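3.2 Where people put the table

I should say up front that I didn't plan to write about tables. Bláthnaid Gilmartin and I set out to study how home crafters in Laltham light their work, and we mailed out 2,810 surveys asking about lamps. We got 1,209 back, and a surprising number skipped the lamp questions and used the margins to complain about their walls, their floors and the color of the tabletop. So we followed the complaints.

The first thing we learned is that most folks push the work table right up against a wall and then live with whatever that wall happens to look like. A cool, plain wall got the kindest comments in our survey. One quilter told us she painted hers a dusty blue one Saturday and finally stopped losing her pins (her words, and I love them). Patterned wallpaper did badly — really badly. Figure 5 gives a feel for the plain end of the range. 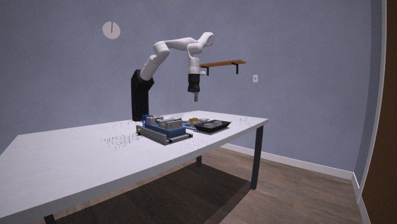 Figure 5. A long white table in a room with a plain blue-gray wall and a wood-plank floor (computer rendering).

Then we ran the home visits, 58 of them, mostly in December, when daylight is short and people get grumpy by four in the afternoon. Jintana Wattanapong did the Lynch side of town and I did the rest. We asked each person to sit down, work on something they already had going, and talk to us while they did it. I worried they'd be stiff about it, but we mostly had trouble getting out the door again!

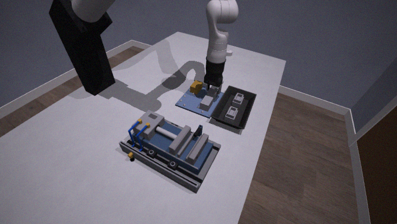 Glare was the topic that wouldn't quit. People who had bought a white table because it looked clean in the store often ended up covering it with a towel or an old sheet, and they were a bit embarrassed to tell us. Dark thread was easy to find on it and pale thread was hopeless. What helped was a patch of something darker to set small pieces on, in the way the black tray stands out against the white tabletop in the view just given. Cremilda Lacerda, who coded the interviews, tagged these as "landing spots," and the name stuck with all of us. Crafters with a landing spot complained less about their lamps too, even when the lamp was terrible. I can't say from this data which one drives the other, and we come back to that in Section 4.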